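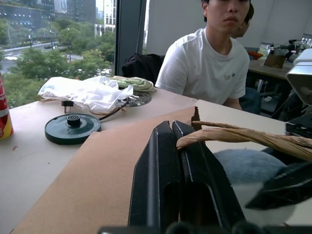 The bags have been the big story of May, so I'll start there. You'll remember we swapped our old plastic carriers for brown paper ones with part of the Zesitis grant, and I was a bit nervous about it. Well, they're lovely! The ones we settled on have a zigzag edge at the top and a twisted paper handle, and they lie flat on the packing table, so a stack takes up hardly any of the shelf. We're not rid of plastic yet – there's still a crumpled white bag on the table behind the kettle base – but I'd like us to be by the end of the summer.

We packed 473 bags over the month and 347 have gone out to families so far. The rest are waiting on Dudach, who had two vans off the road (both mended now, I'm told). Ileana Coman has been ringing round to let people know, and everyone has been very patient about it.

Money next. Paper costs us more per bag than plastic did, and I've put the difference under packaging in the spreadsheet. Ivetti gave us a better price once we ordered in bulk, so we're still inside the budget line, but only just. I may come back to you about this in the autumn.

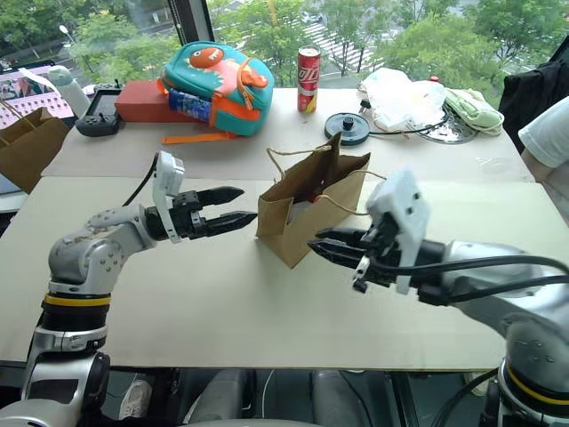 Report by Ulla Söderlund, packing and deliveries
2020-06-01

The small bags are for single items and little extras, and I do like how they stand up on their own with the top open. You can pop a red thing and a white thing in and still see both without rummaging. They do tilt a bit, though, so Laurențiu Nedelcu wants to try a card base in the next lot.

We've also started on children's things. The teal backpack with the orange cartoon face is the sort I'd love more of – cheerful, and big enough for school. We have 13 families asking for one and I'm chasing Dorin Onu for a quote.

Still to do: clear the back of the table, which collects cans and cables whatever I say, and finish the labels. I'll send the receipts separately once I've got the last one from Ivetti.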